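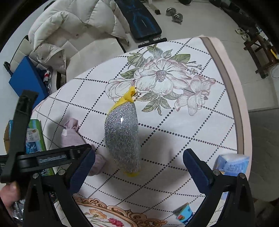 Jaws fully open over the tablecloth. The pads are the ribbed navy ones.

Breltthorpe hand-held gripper, reviewed after two months of home recording

By Birger Wikström
Jan 10, 2025

I bought the Breltthorpe to collect demonstrations for a manipulation model. You hold the gripper, do the task yourself, and the camera on the tool records what a robot wrist camera would see. I had been using an older Engebretsen unit for the same job. It still works, but the squeeze was stiff and the jaws did not open wide enough for soft goods.

I have now made over 3,000 recordings with the Breltthorpe, most of them in ordinary living spaces and on tables that had not been cleared first. All of them are short pick-and-place tasks. I paid full price for it.

Build

The jaws are on black plastic link arms with round metal pivots. I expected the plastic to be the weak point and it has held up. One pivot worked loose in December and made the left jaw sit slightly lower than the right. Tightening it took a minute, but I didn't notice until I was labeling, and I had to throw out most of that afternoon. Check the pivots before you start.

The pads are navy blue and ribbed. The ribs hold well on cloth, boxes and soft plastic packs. On glossy or very smooth objects they slip a little if you come in at an angle. The pads pull off for cleaning, and you will need to clean them often if you work with glitter. I have had glitter between the ribs for weeks.

The handle is fine for medium hands. My wrist gets tired after an hour or so, and my recordings get sloppier before I feel it. I now stop every 23 recordings and put the thing down. That number came from looking at where my grasps started to drift, so yours will be different.

Picking up fabric

Most of what I needed was fabric: small pouches, gathered bundles, things with a ruffled end and no fixed shape. The Breltthorpe is good at this. The jaws open wide enough to go down on both sides of a bundle without pushing it first, and they close evenly.

The approach matters more than I thought it would. If I came in quickly and closed right away, the model learned to close early and pinched air. I started holding the open jaws over the item for a moment before closing, and the next training run missed less. The manual suggests something similar, in one sentence near the back.

Patterned cloth under the item is worth having too. My first set was all on a plain gray mat, and the policy trained on it fell apart on a printed tablecloth. A cloth with flowers and dotted lines on it gives the model something to get wrong while you can still fix it. I also leave other objects near the target and move them between recordings.

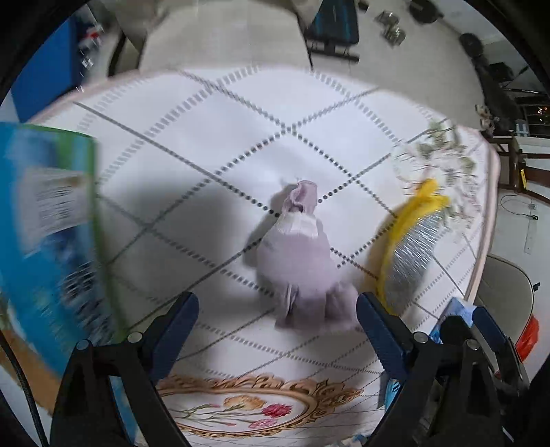

Camera and view

The camera sees both pads and a good deal of the room past the table. Anything close to the lens at the side blurs, so a box standing beside the tool will be in the recording but you won't be able to read the print on it. For my purposes that is acceptable. If your task depends on labels, test it first.

The wide view has a privacy side as well. Shoes, jackets, windows and a second person's hands all get recorded. I go through everything before it leaves my laptop.

Exposure is automatic and can't be locked. At night, with a dark window in view, the brightness shifts when you turn toward it. This is my main complaint about the tool.

Software

The recorder app is plain and stable. Files are saved with the jaw opening and the camera motion on one clock, and I have not found them out of step. Tracking is weaker. It loses position if you move fast or get very close to a blank surface. Of my recordings, 743 were flagged for bad tracking, and nearly all of those were from the plain mat.

Export to the Altivar format works. Export to Parkex drops the jaw width unless you tick a box in the second menu, and the box resets with each update.

Who should buy it

If you are recording soft or odd-shaped items on tabletops, I recommend it. If you mainly handle glass or polished metal, try to borrow one before paying. Order spare pads with it; mine took 16 days to arrive when I ordered them separately.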